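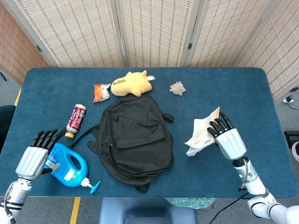

Where lost things wait

Every public transport network in the country maintains a lost property service, and few passengers give it any thought until they have stepped off a tram without their umbrella. The services are old, generally older than the vehicles they serve, and their rules have changed little. An item is tagged, entered in a ledger or database, shelved for a fixed period and then disposed of.

At Medel, the regional operator whose buses and ferries link the coastal suburbs, 307 items were handed in during February. Of these, 49 were returned to their owners. Berenice Beltrán, who manages the Medel counter, regards the figure as typical for a summer month, when school has resumed and lunch boxes and hats arrive by the tubful.

The low rate of return has drawn the attention of researchers. Gaurav Shakya, a social historian, has examined the registers of the former Jaramillo tramways and found that owners in the 1930s were far more persistent. A single glove would prompt a letter, sometimes two. Mr Shakya attributes the change chiefly to the falling price of ordinary goods, although he notes that a Jaramillo conductor was also likely to know the passenger by name.

Bags are treated differently from other property. Under most operators' conditions of carriage, staff may open a bag only in the presence of a colleague, and must record its contents before it is shelved. Perishable food is discarded the same day. Identity documents are held in a locked cabinet, and medication is referred to a pharmacist.

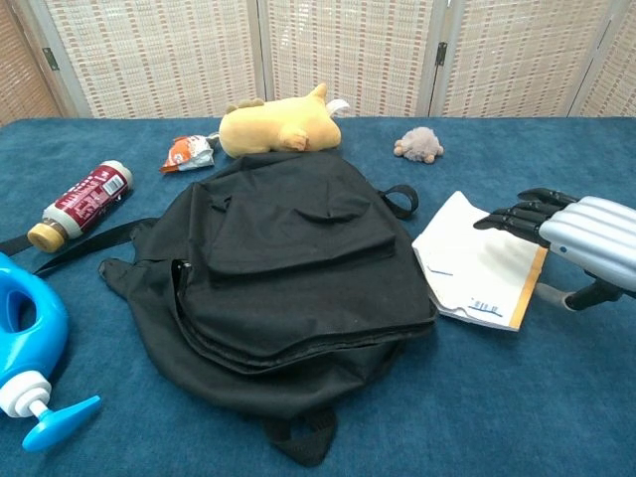 Backpacks in plain black fabric are among the hardest items to match to a written claim.

Description is the central difficulty. Claimants tend to supply the colour and little else, and a form that asks for "distinguishing features" is commonly left blank. Medel has revised its form twice and now asks what was in the smallest pocket.

Unclaimed goods are held for two months. They then pass to Plerkico, a charity which sorts them for sale at its warehouse, where clothing is laundered and prams are checked against the current safety standard. Proceeds are directed to travel grants of up to $300 for apprentices in rural districts.

The Medel counter is open until 6 pm.

Comments (3)

Xóchitl Ventura
I left a clarinet on the ferry and had it back by teatime. Very grateful to the staff.

Mizanur Roy
Does the two months apply to bicycles? The website says something different.

Evaristo Cortés
My grandfather was a Jaramillo conductor. He did know everyone by name.

Last updated: March

Contact us | © Jestton Magazine | Back to top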